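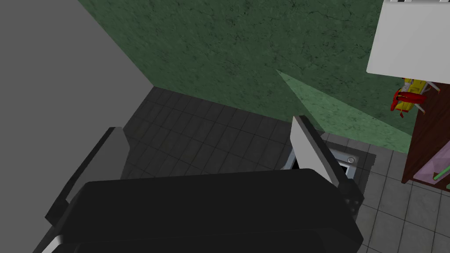
*Wrist view in the simulated room, fingers open over the tiled floor.*

**Planner update: April**

The Calow branch now runs the collision checker on the same scene file as the renderer. Until March the two were kept apart, and shelf positions drifted between them whenever someone edited a room. Urkent still reads the old format, so convert before loading.

The self-filter has also changed. It removes the gripper body from the wrist view before the depth step, using the joint state and the gripper mesh. The margin is set to 12 pixels by default. A smaller value leaves a rim of false points along the housing; a larger one starts to eat into nearby surfaces.

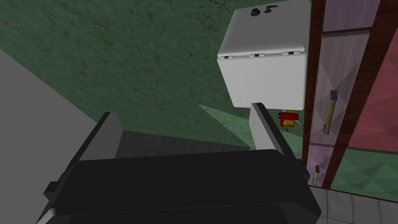
Abdel Hamid

Cabinet approaches are the harder case. With the grey fingertip this close to the white cabinet, the margin covers part of the lower edge, and the planner then treats that part as unknown. Kasach now keeps the last good estimate of the edge for 2 seconds and drops it if the arm moves to another room.

We replayed around 3000 stored starts against the new build. The checker rejected 629 of them, mostly for contact with the shelving unit. Those starts stay in the test set, marked as invalid.

Still open: the mottled green surface gives patchy matches where the lighter wedge begins. Please attach the scene file to any report.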